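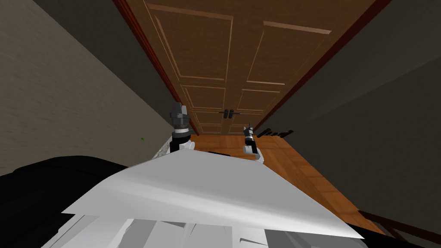

Tips for recording door demos in the simulator

Vary your starting spot! I did my first 30 runs from the same place in the hallway and the model got lost the moment I moved it back a step. Now I shift the start a little every time, and turn the robot slightly too.

Look for the handle before you drive. Ours is short and dark, low on a brown paneled door, and it's easy to lose when both grippers are up in view.

Go slow near the walls – a narrow hall eats elbows.

Keep your fumbles if you recover from them. Henryk Tomaszewski talked me into this one and I love it, because the model picks up how to get unstuck. Runs where you give up go in a separate folder.

Change the lighting and the floor between batches. Wood one day, tile the next.

Stop after 9 runs and stretch your hands. Mine get sloppy by the tenth, and it shows in the playback!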